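Bimanual towel station – what to budget for spares?

fsipos
Putting together the equipment request for December. Two small printed arms per table, towel work only. Servos and plastics are priced; consumables and spares are not.
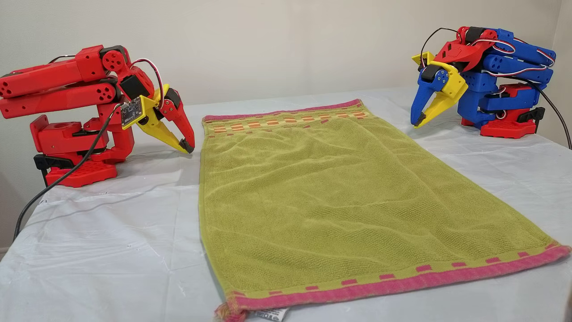
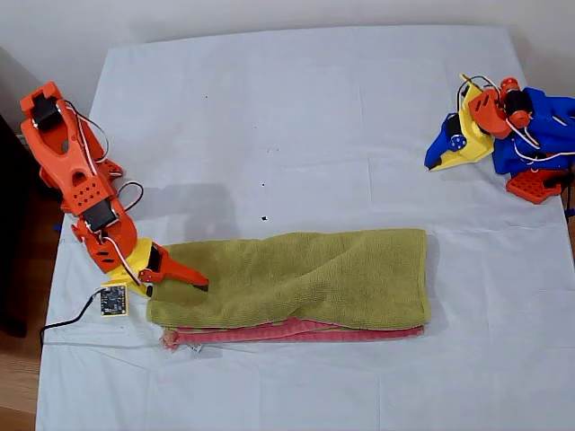
gy_sarkozi
Servos will dominate. I carry 3 spares per table and treat the printed links as free apart from print time. What I would add to your list is a table covering with less shine. The plastic sheet in the first picture is creased and throws reflections next to the towel. Matte cloth is cheap.

jolan_sz
Disagree on 3. We burned through more than that on wrists alone. Quote from Witero was 337 for the batch, shipping included. Buy the batch.

gy_sarkozi
Depends on duty cycle. Ours run 90 minutes, then rest.

fsipos
Duty will be higher than that. Going with the batch.

eniko.b
Put 50 aside for cable management – clips, sleeving, strain relief. Both arms in the first picture have a black cable running off the table, and one catch on a sleeve costs you a connector.

jolan_sz
50 is generous. Zip ties.

eniko.b
Zip ties are fine until you swap a servo. Reusable clips.

fsipos
Clips added. Fingertip pads are still unpriced if anyone has a source.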